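Workshop words: small tips

Some words on my bench labels I understood wrongly for years, so I keep a list of meanings.

Seat (verb)
To put a part fully in its place. "Seated" is stronger than "placed" - a label should say which one.

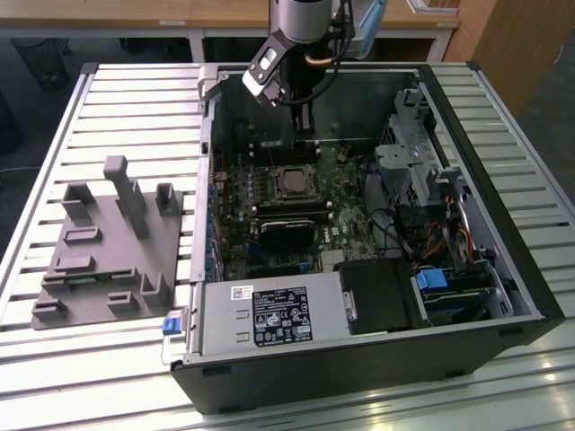
Flush
Level with the surface beside it. Write "flush with" and never "flush to". My Ronora dictionary, page 135, gives also the plumbing meaning, so on a bathroom label choose "level". 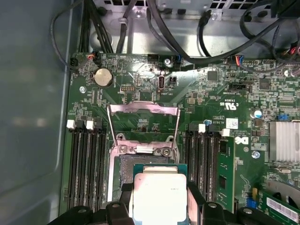 Refugio Ibarra: In our shed we write "flush" only for screws and "even" for timber. Less arguing that way.

I have now copied this to my own labels. For "snug", I write it when a part fits closely but comes out by hand.

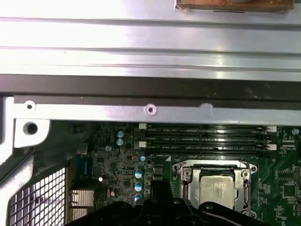 "Tight" is then for parts which need a tool. Keep the two words on labels of different colour, and check the spelling before you print 31 of them.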